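Wonier Body Awareness Mat, Model 391

Overview
The Wonier 391 is a textured floor mat for seated, standing and lying body awareness practice. The surface is divided into 13 zones, each with a different relief pattern, so that the user can feel where weight is being placed without looking down. It is used in movement classes, somatic coaching and home practice.

Surface and construction
The top layer is natural rubber with molded relief. Relief height runs from 1 mm in the center zones to 4 mm along the two long edges. The base layer is closed-cell foam, bonded to the top layer over its full area. The mat has no electronics and needs no setup.

The center zones are intended for the pelvis and lower back. The end zones are for the feet, with separate patterns under heel, arch and ball. Users who find the foot zones too strong should wear thin socks for the first few sessions.

Specifications
Item number: 1136-W
Length: 1,830 mm
Width: 660 mm
Thickness: 8 mm
Weight: 3.4 kg
Zones: 13
Colors: slate, clay
Floor types: wood, tile, short-pile carpet

In the box
Mat, two carry straps, printed zone chart, 24-page practice booklet by Kimutai Mrema. The booklet covers breathing, standing balance, weight shift and a lying body scan. Exercises are marked by zone number – the numbers match those on the chart and on the underside of the mat.

Use
Unroll the mat with the relief side up and leave it flat for one hour before first use. A slight rubber odor is normal and fades with airing. Practice barefoot where possible. Sessions of 10 to 15 minutes are enough for the exercises in the booklet. Do not use the mat on broken skin. People with reduced feeling in the feet should ask a doctor before using the end zones.

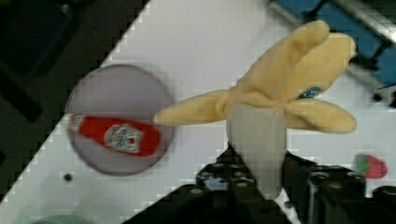

Photo: Skatuvura

Care
Wipe with a damp cloth and mild soap. Do not machine wash, and do not use alcohol or oil-based cleaners. Dry flat, out of direct sun. Store rolled with the relief side out – rolling it inward flattens the edge pattern over time.

Compatible items
Mwakyusa half roller, 450 mm
Zunar balance pad, single
Replacement carry straps, pair

Availability
Stock at last update: 1,114 units, slate and clay combined. The clay version ships from November in the revised box. Class sets of six are sold without the individual booklets and include one instructor copy.

Page updated April 6, 2022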